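Household Objects and Everyday Life
Handout for Session 7: Keeping Warm Before Central Heating

Read this before the session, please, and not during it. The quiz is two pages long and covers the reading as well as whatever I manage to say out loud.

1. Where we left off

Last time we talked about the hearth and the problem everyone had with it, which is that most of the heat goes up the chimney. A big open fire looks wonderful in paintings. In a real room it roasts your shins and leaves your back to its own devices. People knew this perfectly well. The question for this session is what they did about it, given that fuel cost money or labor and often both.

The short answer is that they stopped trying to heat the room. Heating a whole house so that you can walk around it in a T-shirt in January is a recent habit and an odd one. For most of history you heated a person, or a bed, or the small pocket of air between a person and a blanket.

2. Three terms you need

Space heating: warming the air in a room. Expensive, pleasant, wasteful.

Local heating: warming a body or the spot where a body is. Foot stoves, hot bricks, bed warmers, the dog.

Thermal mass: the ability of a heavy thing (stone, brick, packed earth) to soak up heat and let it out slowly. Half of you wrote "thermal mess" on the last quiz. I have decided to find this charming, once.

3. The heated table

Several cultures came up with the same idea, more or less: put a source of heat under a low table, drape a quilt over the table, and sit with your legs underneath. The Japanese version is the kotatsu, the Persian and Afghan versions are the korsi and the sandali, and in Spain you will find the mesa camilla, a round table with a long skirt and a brazier under it. I am not going to claim that they all descend from one clever ancestor. Cold feet are widely available, and so are tables.

The social side is worth a few minutes of our time. A heated table makes everyone in the house sit in one place facing one another. Meals, homework, mending and arguments all happen there. If you leave the table you are cold, so you do not leave the table. Anyone who has tried to get a family of teenagers into one room will see the appeal.

There were costs. Charcoal in a closed room gives off carbon monoxide, and coals plus bedding is a bad pairing at the best of times. Electric elements took over in many places in the twentieth century and made the thing a good deal safer.

4. The curtained bed

The European answer for the well-off was a bed with a roof and walls. We tend to look at a four-poster and think of romance or ghosts. The curtains were insulation. Two sleepers give off a decent amount of heat, and a heavy curtain keeps it from wandering off toward the window. They also gave you some privacy in a house where servants might sleep in the same room, or where the way to one bedroom was through another.

Box beds did the same job with wooden doors. I am told they are cozy. I am six foot three and will take that on trust.

5. Case study: the Romstead household book

The reading packet has four pages from the household book kept at Romstead, a middling farm with ambitions. The entry for 6th January lists what was in each bedroom. Note that bed hangings are valued above the bed they hang on, and that the "best chamber" has a fireplace and nobody regularly sleeping in it. The family slept over the kitchen, like sensible people.

Look also at the fuel account. The book records 2,479 bundles of firewood bought or cut over the year, and 96 of those are marked for the upstairs. Work out the share yourselves. Then ask where the rest was going, and remember that cooking, washing and brewing do not stop in summer.

A caution. The clerk wrote "faggots" of wood without saying how large one was, and the size of a bundle varied from parish to parish and from seller to seller. Do not build a grand theory on it. Wian Sithole built a fairly grand one in his essay last October, and we had a long talk.

6. For discussion

Come with notes on any two of these.

What does a household lose, socially, once every room is warm?
Who did the work of keeping local heat going, and when did they have to get up to do it?
Is an electric blanket an old idea or a new one?
Mofokeng's article (in the packet) argues that historians overrate the fireplace because it survives and textiles rot. Is this fair?

7. Housekeeping

The Lundov chapter is in the library under its old title, for reasons the library has explained to me more than once. Essay drafts go in the box outside my office. The box beside it belongs to the geology people, who have been very patient.

Next session: beds, bugs, and why people put the legs of furniture in dishes of water.

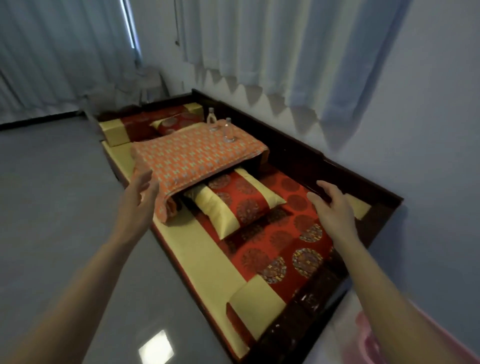
Naledi Mnguni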